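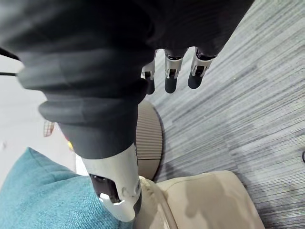 Figure 3. Teal cushion beside the beige seat, lounge setting.

4.2 Cushions as movable boundaries

The throw cushion was the most rewarding object in our whole inventory. We went into the March visits expecting sofas and tables to carry the story of how a lounge room is divided up, and they do carry a good part of it, but the coding kept pulling us back to the small soft things. Of the 2,073 placement notes made across 76 lounge rooms, 681 concerned a cushion, more than for any other class of object.

Following Laing's scheme, we coded each cushion by its nearest hard or upholstered neighbour: seat, backrest, armrest or side table. Armrest placements interested us most. A cushion near the arm softens the corner for a person sitting sideways, and it also marks the end of the sitting area and the start of the surface where a drink or a snack goes. Trudy Sheehan called this the "handover corner" in her field notes, and the name stuck.

The lounge in Figures 3 and 4 is a lovely case. The sofa is large, beige and fairly plain in outline, so a single square of teal-blue weave does a great deal of work against it. Colour and texture change together at the cushion's edge - smooth upholstery on one side, coarse fabric on the other - and our raters agreed on the boundary at once.

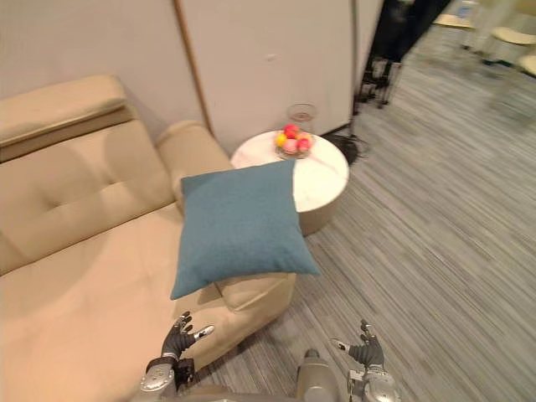 Figure 4. Sofa, throw cushion and round side table with fruit dish and glass.

The side table in Figure 4 stands just past the armrest, its pale, veined round top holding a small glass dish of fruit and a drinking glass. We coded the dish as "far edge". Paora Lockyer argued for a separate category covering food within reach of a seated person, and we have adopted it for the second round of coding, which is already turning up some delightful patterns in the smaller flats. Rooms with two or more sofas are treated in Section 4.3.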